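Drerlow Manipulation Group
Methods meeting, May
Minutes

Present: Ieva Dambrauskienė (chair), Ritva Oksanen (minutes), four members of the data and training side, two from the Jernitz office by phone
Apologies: the Abou Jaoude lab, who sent written comments (see item 4)
Start: 10:05

1. Minutes of the last meeting

Accepted with one correction. Under item 3 the text said the head camera was used as the time reference for all recordings. It was the reference for the rack recordings only. The drawer recordings used the left gripper. Ritva has changed the copy on the shared drive.

2. Rack task, state of the data 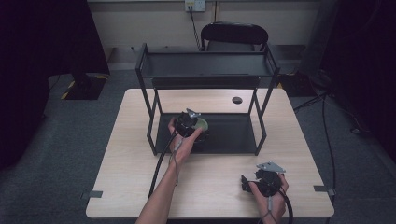 6 min read

Ieva went over the rack set. It now holds 352 demonstrations, all made by people with the two hand-held grippers. The task starts with the rack standing on the table. The operator closes one or both grippers on the lower shelf, shifts the rack to the target position and lets go. The upper shelf is not touched. A demonstration ends when both grippers are open and clear of the rack.

Of the 352, 92 were flagged by the segmentation script. Ieva looked through all of the flagged ones by hand. Most had the same problem: the operator opens the gripper a little in the middle of the move to get a better hold, and the script takes this for a release. The demonstration then gets cut into two short pieces, neither of which is any use for training. A smaller group had a long wait before first contact. The rest were real faults, mainly lost tracking on one gripper when the operator leaned over the table.

Question from Jernitz: are the regrasps mistakes by the operator, or part of doing the task well? Ieva's view is that they are part of the task. The shelf panel is close to the table top and the first hold is often too shallow. Operators who never regrasp tend to drag the rack at an angle. She would like the regrasps kept in the data.

Agreed: regrasps stay in. Lost tracking goes out. Long waits are trimmed to the first movement of either gripper.

3. Segmentation by finger opening, result of the comparison

This was the main item.

Background for those who missed the last two meetings. We cut each recording into phases (approach, hold, move, release, retreat) before training. Until now this was done with Prusta, our own script, which looks at finger opening and nothing else. When the opening drops under a threshold the phase is "hold", and when it goes back over the threshold the phase is "release". The proposal was to add gripper speed as a second signal. A release would count only if the gripper is also moving away from the point of contact within a short window after the fingers open.

Ritva trained one policy on each version of the labels. Everything else was kept the same: same recordings, same network, same training length, same seed. The flagged demonstrations were included in both, so that the new rule had something to work on. Each policy was run for 40 trials on the bench robot, with start positions drawn from one list that was fixed before either policy was trained.

Result: the version with the speed signal completed more of the trials. The difference was 2 trials out of 40. Ritva said plainly that this is too small to report as an improvement in success rate and asked that it not be quoted that way in the progress note.

The kinds of failure were easier to tell apart. With the old labels the robot often let go partway, stopped with the fingers open next to the shelf, and stayed there until the time limit. With the new labels it still let go partway at times, but then closed again and carried on. When the new version failed it was mostly at the start, with a finger landing on the edge of the shelf panel instead of on either side of it.

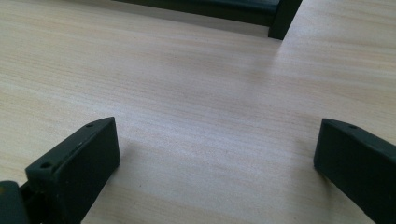

Gripper camera view, fingers open over the table top.

There was a long discussion about the finger opening signal itself. One member pointed out that the opening is estimated from the gripper camera pictures, and that the fingers are dark. Over the bare table the estimate is good, as the wood is pale and the fingers stand out. Close to the rack it gets worse, with dark fingers against a dark shelf. He thinks some of what we call regrasps may be noise in the estimate. Ieva said she saw the fingers open in every flagged case she marked as a regrasp, but she was looking at the video at normal speed and did not measure anything.

Jernitz asked whether a strip of light tape on the fingertips would fix it. Ieva is against changing the fingers in the middle of a data set. The policy sees the same pictures, and the old and new recordings would no longer match. The Jernitz office would still like to see it tried on a separate set. Left open.

Ritva noted that the speed rule partly hides the problem. If the estimate jumps but the gripper is moving along with the rack, the rule ignores the jump. This is good for the labels, but the noisy opening value still goes into training as part of the action. She suggests smoothing the value during "move" phases. No decision, as nobody had looked at what smoothing does to true regrasps.

Agreed:
The speed rule becomes the default in Prusta. The old rule stays available as an option.
The window length stays as it is until someone has tested other values.
The progress note will describe the change in failure types, and will give the trial counts for both versions without calling either one better.

4. Written comments from the Abou Jaoude lab

Read out by Ritva. Two points.

First, they ask why a single seed was used. Answer: training time. They suggest three seeds per version and fewer trials for each. Ieva agrees with more seeds but does not want fewer trials. Running the trials takes less time than the training does, so there is little to gain by cutting them. We will train two more seeds of each version and run the full list of start positions for all of them.

Second, they ask who decided whether a trial was a success. It was Ritva, who also knew which version was running. This was accepted as a weak point. For the next round the trials will be filmed and scored afterwards by someone from Jernitz who is not told the version. The rule for success also needs to be written down. At the moment "at the target position" is judged by eye, and two people at the meeting gave different answers on whether a rack turned slightly on the spot should count. Proposal: all front and rear legs inside the marked area, no rule on angle. Ieva will write it up and send it round for comment.

5. Time alignment between cameras

Short item. The head camera and the gripper cameras drift apart over a long session. The drift is small inside any one demonstration, but the offset is set only once, when recording starts. The later demonstrations in a session are therefore worse than the early ones. Ritva checked this by comparing the moment of first contact in both views, and the gap grew steadily through the session she looked at.

For new recordings the offset will be set again after every break. For the recordings we already have, Ritva will try to correct it from the contact moments. If the correction does not work for a given session, the later part of that session will be left out of the alignment study but kept for training.

6. Recording sessions

Ieva asked that the table clamps be checked before each session. The table top must not shift between demonstrations, as the start positions are measured from its front edge. The checklist already covers the gripper cables and the battery level, and the clamps will be added under the cables.

The building is closed on Sunday for electrical work. Anyone with a training run going should save a checkpoint beforehand and expect the machines to be off.

7. Other business

The Jernitz office wants to use the rack set for a student project on predicting contact from the gripper view. No objection. They should wait for the relabeled version.

The shared drive is nearly full. Raw video from the drawer recordings will be moved to the archive disk.

Actions

Ieva: remove the lost-tracking cases and trim the long waits
Ieva: draft the rule for success, send to all
Ieva: add clamps to the session checklist
Ritva: set the speed rule as default in Prusta and relabel the rack set
Ritva: two more seeds for each version
Ritva: offset correction from contact moments, one session first
Ritva: results section of the progress note
Jernitz: name a person to score the filmed trials
Jernitz: short proposal for the fingertip tape test, on a separate set

Closed 11:50. Next meeting when the extra seeds have finished training.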